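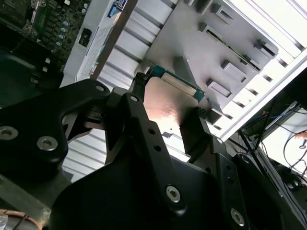 Hermine Brunner, reading an early draft of this section, objected that taking a computer apart is the easy half of the job, and that any claim about repair work should wait until the same machine has put one back together and the thing starts. We think she is right, and the rest of the section is written with her objection in mind.

Figure 4. Wrist view during the board-handling task. The gripper fingers are at a foil-covered circuit board inside an open computer case; a multi-pin connector is on the right side of the board.

4.2 Handling boards in a crowded case

Desktop computers are often put forward as a fair test for service robots. The parts are rigid, the layout is mostly known in advance, and a person with a screwdriver and a little patience can learn the work in an afternoon. Published success rates are high. Our complaint is with what gets counted. In much of the work we reviewed, a trial ends once the part has left the case, and a part that comes out with a bent contact scores the same as one that comes out clean.

We therefore scored each of the 100 trials at the Ponon bench twice. The first score asked whether the gripper had hold of the board. The second asked whether a repair technician would be willing to use the board afterward. Ursina Hämmerli did the second round of scoring without access to the robot's logs. The two scores disagreed often enough that we stopped reporting the first one by itself.

Space is the main difficulty. The fingers need room on both sides of the board, and a case is built to leave very little. As Figure 4 shows, sheet metal stands close behind the board, and there are loose cables off to one side. A human hand copes with this by feel: a technician will rest a knuckle on the metal and slide down until a fingertip finds the edge. Our gripper has stiff fingers and no sense of touch beyond motor current, so it must depend on the camera, and the camera's view of the contact point is partly blocked by the fingers themselves.

Shiny surfaces made matters worse. The foil in Figure 4 throws back a strong pinkish-orange glare, and the depth estimate on surfaces of this kind jumped between frames. Dimming the bench lamp helped with the foil and hurt everything else. We tried the Schwaiger planner and the Broltel planner on the same starting positions. Both planned sensible paths when given a clean model of the case, and both lost the board edge when given the real camera feed. Retries were allowed, up to 3 per trial, and we are not sure they should have been. A shop would not want a board squeezed that many times.

None of this supports the statement, repeated in the Gralto project summary, that bench repair is "ready for handover." The robot can reach into an open case and close on a part. Seating a connector by sight alone is a different skill, and we have 2 clean insertions to show for a month of trying. Both were made in November, with the cables tied back by hand beforehand, so we do not count them as unassisted.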